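3.2 Layout of the holding plate

The trials at the Hulton workshop used a single holding plate for all small parts. Earlier work at Lekside had kept parts in loose trays on the bench, and operators reported that pieces of similar size were often returned to the wrong tray. The plate was therefore designed so that the shape of each holder would suggest what belonged in it. Slots of the same form were placed one above the other where space allowed, and the larger holders were kept towards the corners.
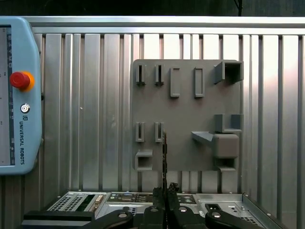
Figure 2. The holding plate on the ribbed aluminium wall panel, with the teach pendant at left.

Narrow upright slots occupy the left part of the plate in two matching pairs. The two taller frames share the top row with the upper pair, and a square socket closes that row at the right-hand corner. A second square socket is set at the lower left. The remaining space on the right is given to the corner bracket, the ramp and the block to which it leads.

The plate was printed in one colour. Coloured labels had been considered, but the Hamel survey found that operators relied on them for the first 50 placements and seldom afterwards. Upright mounting was preferred to a flat position on the bench, as it left the working surface clear and allowed all holders to be checked at a glance.

Each operator completed 700 placements over 9 sessions. Errors were entered by holder type on the Jostska record sheet, and a part left partly seated was entered as an error. The results for the narrow slots are given separately in Section 4.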